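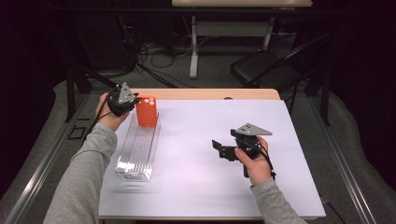
Trernwood work table, top in white: my review after one winter

Home | Reviews | Furniture | Small Rooms | Contact

I moved to a smaller apartment in March of last year and I needed one table for everything. I write on it, I eat on it, and on Sundays my niece comes and we play games. I read many reviews before I bought the Trernwood, and most of them were written on the day of delivery. So I waited until I had lived with mine.

Price and delivery

I paid 226 dollars, and delivery was 19 dollars more. The box is heavy. I could not bring it up the stairs alone, and my neighbor Thodoris Bakalis took the other end. Inside were the top, four legs, a bag of screws and one hex key. The key is too short, so please use your own if you have one.

Putting it together

The paper says 35 minutes. I needed a little more than one hour, but I am slow and I read every step twice. The drawings are clear except step six, where the left leg and the right leg look the same. They are not the same. Look for the small letter stamped inside the bracket before you tighten anything. I did it wrong and had to take out eight screws.

The surface

I like the white top very much. It makes my dark room feel bigger, and paper is easy to see on it in the evening. But it shows everything: pencil, coffee, crumbs. Pencil goes away with a damp cloth. Turmeric did not go away for me, and there is now a pale yellow spot near the place where I sit. I tried dish soap, then baking soda, and it is still there if you know where to look.

The top does not like hot pots. The maker says to use a mat and I always do.

Is it steady?

For writing, yes. When I lean on one corner with my elbow, it moves a little. I tightened the legs again after three weeks and it got better. My floor is old and not flat, so I cannot blame only the table. Before this one I had a Menzies folding table, and that one shook when I used an eraser.

Size

It is 72 inches long, and for me this was almost too much. Measure your room and also measure with the chair pulled out, which I forgot. Now I must turn sideways to open the closet.

What I would change

I want a longer key in the box and a better drawing for step six. I would also like to buy only the top if it gets damaged. I wrote to the shop about this and they answered politely that they do not sell it separately.

My score is four out of five. I would buy it again, but I would hide the turmeric.

14 shares | 3 comments

Recent reviews
Listolley desk lamp, second version
Pruneva seat cushions after washing
Hauwa Okeke tests three cheap bookshelves
Menzies folding table: why I gave mine away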